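Disassembly Order and Time for End-of-Life Desktop Computers

Project report, second-year module in product recovery
Princess Javier
Submitted 12/30/20

1. Background

The recycling yard at Trernberg takes in 2,000 desktop computers a year. At present most of them are shredded whole after the battery and any loose drives have been pulled out. The yard manager asked our department whether taking the machines apart by hand, at least as far as the main board, would be worth the labour. The yard's own records give 1,325 machines in the last year that came in with the case complete and undamaged, and the project was limited to these.

The question was narrowed to two points. The first was the order in which parts should be removed so that no part has to be moved twice. The second was the time needed for each step by a person with basic training and ordinary hand tools.

2. Method

A sample of 12 tower machines was drawn from the store at Trernberg. All were office machines with a steel chassis and a single removable side panel. The processor and its cooler had been taken out of part of the sample by an earlier project, and these machines were kept in because the yard often receives them in that state.

Each tower was laid on its side on a slatted aluminium table with the open side facing up. The table was chosen over the wooden benches in the workshop for two reasons: dropped screws collect in the grooves and do not roll to the floor, and a case can be turned to a new angle without catching. The height was set to suit the operator and was not changed between runs.

Tools were a cross-head screwdriver, a hex driver, a flat plastic lever and side cutters. A magnetic dish was used for screws. Timing began with the panel already off and stopped when the bare chassis was lifted from the table. The power supply was never opened. Cutting of cables was allowed only where a connector could not be released after two attempts, and every cut was written down.

3. Layout of the case

The machines differed in detail but the general layout was close enough for one procedure. The power supply takes up one corner, with the motherboard next to it, and the drive cage is at the opposite end of the case. Cables from the power supply and the drives meet over the middle of the board. The memory slots run beside the processor socket and are partly hemmed in by the cabling, which has an effect on the order of work discussed in section 4.

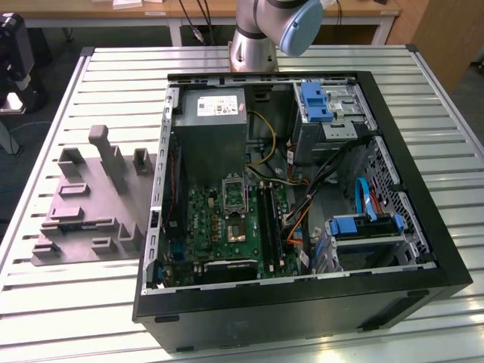 On reading the first draft, Nuria Gebreyes objected that the cables should not be treated as one item. In her view the data cables and the power cables ought to be timed apart, as the yard sells them in separate grades and a mixed bundle fetches the lower price. She also asked whether the plastic latches on drive cages were being left on the metal, which would count against the steel fraction.

Both points were taken up. The cable step was split in two for the second half of the sample, and latches were removed with the plastic lever where they could be reached. The earlier runs were not repeated, so the split times rest on fewer machines than the rest of the results.

4. Results

The order that gave the fewest repeated movements was as follows.

Data cables
Power cables, from the board outwards
Optical drive and latch
Memory modules
Expansion cards, if fitted
Power supply
Motherboard

In the first runs the power supply was taken out before the cables had been freed from the board. This was slower. The unit had to be held in one hand while connectors were released with the other, and on one machine it was put back in the case to finish the job. With the cables cleared first, the power supply lifts out with its leads attached.

Memory was easy to remove once the cables over the slots had been cleared, and awkward before. The socket needed care on machines with the processor missing. Bent pins make a board worthless for resale, and a fallen screw is enough to cause this. A piece of card was laid over open sockets from the third run onwards.

The motherboard took longest of all the steps. The screws themselves were quick, but one or two on most boards sat under cables or close to the case wall, and the hex driver was too wide to reach them.

5. Sorting

Parts were placed in open trays marked Vasano, after the firm that supplies them to the yard. Boards and memory went into one tray, power supplies into another, and drives into a third. Cables were bagged by grade following the change described above. Screws were weighed with the steel – sorting them by type was tried once and given up.

6. Limits of the work

The sample is small and from office stock only. One operator did all of the timed runs and became faster over the course of the project, so the later times are better than a new worker would achieve. A practice session of 40 minutes was given at the start, and this was too short. Machines with damaged cases were left out, although the yard receives many of them and they would be slower to strip.

No attempt was made to price the labour. The yard has asked for this as a separate piece of work, to be carried out with the sorting line at Skekex for comparison.

Related reports
Screw types in office equipment: a short survey
Manual and mechanical stripping of power leads
Procházka trolley trial, October
Storage of used circuit boards at Trernberg
Grading of mixed cable at small yards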